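## 4. Setting Up the Tivico Cue Board for a School Play

1. Set the board on a level table, within 40 feet of the stage.
2. Plug in the house lights first, then the stage lights.
3. Turn the main dial to 100 and check that every lamp comes on.

**Caution:** Do not load more than 300 cues. The board drops the oldest ones without a warning.
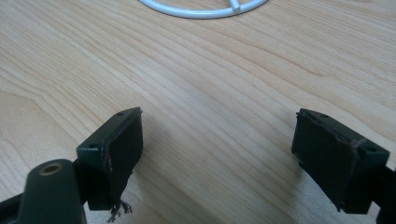

*Fig. 4. Tabletop, light wood grain.*

4. Press **New Show** and type the title.
5. Enter the cues in script order — blackouts count as cues.
6. Press **Save** before the first read-through.

**Note:** Sound cues are stored separately. See Section 5 for microphones and the backstage headset.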